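4. Recording a Wiping Task

Chores with cloth are still hard for the Triler arm. It can move a cup from shelf to table, but wiping a cabinet door is not yet reliable without a person nearby. Record your own runs before you try it unattended.

4.1 Hold one gripper in each hand, marker cube on top.
4.2 Pick up the cloth with one gripper.
4.3 Press the cloth to the door and wipe away from the handles.
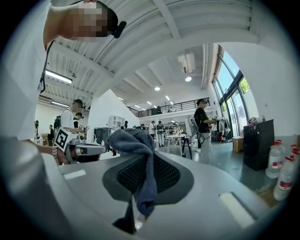
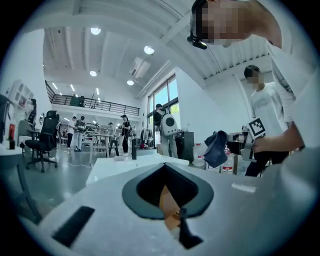
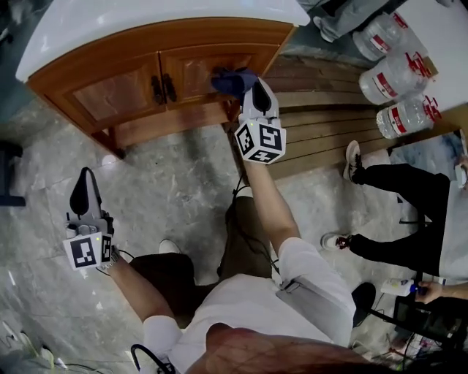 4.4 Save the run. Plan on some 200 runs for each type of door.

NOTE: Bashir software version 2 needs at least 98 usable runs before training will start.

CAUTION: Keep cables clear of the door handles. Do not use cleaning spray near the markers.

4.5 Testing on the Arm

Start at the slowest speed and keep one hand on the stop button.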